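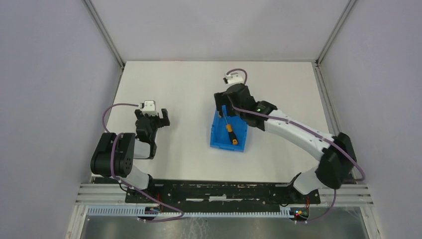 21 January 2023. Table tops, cleaning and what to do re refinishing. Been putting this off since September. Went over the white top again with the Gellex stuff, diluted, soft cloth, and the faint scuffs by the front edge are still there. Rest of the surface smooth, no complaints. Grey walls left alone today, they can wait. Blue bin stays the sorting bin, pls don't swap it for one of the clear ones from the cupboard, the clear ones crack at the lip.

Scuffs: can't catch a fingernail in them so I'm calling it surface only. Tried on the offcut first (the one with the pencil marks). Gellex neat left a dull patch after ten min. Don't use neat. Diluted was fine, no change in sheen that I can see under the desk lamp. White eraser worked better than either on the offcut but takes forever and sheds crumbs everywhere.

Replacement sheet. Asked Dravent for a price on a cut top, 1142 x 800, same white, edges eased. They want the radius in writing. Left it blank on the form because I didnt have the gauge with me. Request no. is 2927, quote that if you ring. Pelupessy can do it too but only full sheets, and we'd have to cut it here and I am not doing that on the small saw again.

Yakubu Edet thinks matte would hide marks better. Maybe. He put a matte sample on the bench at Stotville and it picked up every greasy thumb going. Sample's in the drawer under the vise if anyone wants to try, label fell off, it's the one with the chipped corner.

Bin contents: weighed the mixed lot before sorting, 467 g on the kitchen scale. Forgot to tare for the tray. Redo. Scale battery also low so get a new one before anyone trusts that number.

To do
- radius gauge, then finish the Dravent form
- reweigh w/ tray tared
- more soft cloths, the blue ones leave lint
- wipe the walls, plain water first, try a low corner
- ask Yakubu how long his matte sample was out befoer he cleaned it

Stopped at 4, hands smell of Gellex. Window open next time.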